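The Robot Open Day Should Be Longer, Slower and a Lot Less Polished

I went to the Wademeck open day on Saturday because my sister-in-law had a spare ticket and I had nothing better to do than clean the gutters. I want to be upfront about that, because what follows is going to sound like the opinion of somebody who cares a great deal about robots, and until last weekend I did not. I teach middle school band. The most advanced machine in my working life is a metronome.

Wademeck, if you haven't driven past it, is the long low building out on the Porthorpe road that used to sell pool supplies. They develop robots for warehouses and, eventually, they hope, for people's homes. Once a year they let the neighbors in. You get a sticker with your first name on it, a paper cup of coffee, and a place in a group of 15 with a guide walking backward in front of you.

The big event is the main demonstration, and everybody gets herded to it first. There were risers. There was music! (Too loud, and I say that as a person who stands in front of a drum line for a living.) A machine they call Fatumton rolled out, took boxes off one shelf and put them on another shelf, and turned to us at the end with its arms out while the lights went blue. We clapped. It lasted six minutes and I remember almost none of it.

Now, I have put on a lot of concerts, and I know what a piece sounds like when it's been drilled until there's nothing left that could go wrong. Parents love it. It's also the least informative thing I could possibly show them about what their kids do all year. If you want to know whether a twelve-year-old is learning the clarinet, come on a Tuesday and listen to her squeak through the same four bars until the squeak moves somewhere else. The box show was a spring concert. I walked out of it knowing exactly as much about robots as I had walked in with, plus a headache.

My group was supposed to go on to the gift table after that, but the line was backed up, and our guide asked if we'd mind waiting in one of the work areas. That was the best part of the whole day, and it wasn't even on the schedule.

An engineer named Soledad Bravo was in there with a robot, and she had plainly not been told she was getting company. She was very nice about it. She said she was trying to get a hand to close the same way every time, and that we could stand wherever we liked as long as we stayed off the cables. Then she went back to it. No music, no lights. She'd type something, look at the hand, say "hm," and type something else.

We stayed for half an hour. I've thought about why, and I think it's because we could finally ask questions. In the big room a man had come around with a microphone and taken three questions, all of them some version of "will it take my job," and he had a smooth answer for each. In the work area a kid of maybe nine asked why the robot didn't just look at what it was picking up, and Soledad stopped typing and took the question seriously. She said it does look, but that once the hand is around the thing, the hand is in the way. You could see that kid holding up his own fist and squinting at it. I did it too!

She told us she had run the same grasp 2,000 times since the start of November. Somebody behind me groaned in sympathy. My sister-in-law, who does alterations, asked what the sleeve was for, and the two of them went off on knits and stretch and what frays and what doesn't, and I'd bet money that was the first time all day anyone from Wademeck had learned something from a visitor.
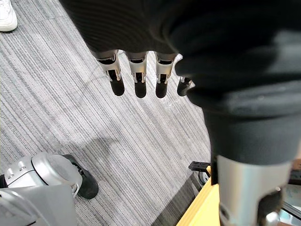

I have strong feelings about hands, being in the business of teaching kids where to put theirs, and I could have looked at this one for another half hour. The show robot had been kept so far back from the risers that it might as well have been on television. Up close you get the black ribbed knit bunched over the palm like a winter glove somebody cut the fingers off of, and then the fingers themselves, silvery metal down to smooth black tips, with slots in the metal where the tiny linkages show. I teach flute, and the inside of a flute mechanism has that same look, all those little rods and pins that have to agree with each other. Nothing in the blue-light show made me think of a flute. Nothing in it made me think of anything I knew.

I did mention all this to one of the organizers on the way out, a friendly guy in a Barbieri fleece (they're the sponsor, I gather, or they make the fleeces). He said people come for the show and the show is what gets them in the door. I'm sure he's right about that. My school board says the same thing about the spring concert. But he also told me they worry that visitors leave "impressed but a little scared," and I wanted to take him by the shoulders. Of course they do! You put the thing at a distance, you turn the music up, you hide all the typing and the hm-ing, and you let it hold its arms out at us like it's about to descend from the ceiling. I'd be scared too. I was, a bit.

In that back room I wasn't. It's hard to be afraid of something when you've watched a tired person in sneakers try to coax it into closing its fingers. I'm not saying there's nothing to worry about, and a couple of people in our group had jobs at the distribution center and asked sharper questions than I could have. They got straighter answers back there, too, including one "I don't know," which I did not hear once from the man with the microphone.

So here's my suggestion for next year, Wademeck, free of charge. Keep the box show if you must, but put it last and cut it in half. Open the work areas all day and let the engineers get on with whatever they're stuck on. Put out some chairs. Let the kids ask the long, wandering kind of question. And please turn the music down, or call me, and I'll bring you a decent clarinet section.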